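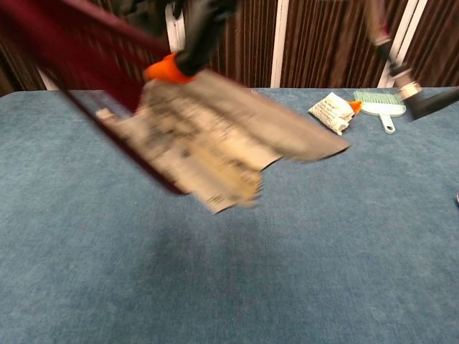

March, 23:40, Grirnham dome

Sky clear after ten, small wind from the north. Took 9 frames of the open cluster with the Dukico filter, 5 minutes each. Two of them have long stars, the guiding lost its star near the meridian. I will not use these 2 in the stack.

Flat field still shows the ring in the lower corner. I cleaned the filter, the ring stays, so I suspect the window of the camera. Zoriana Pasichnyk has the darks from last month, please copy them to Gallardo before the next run.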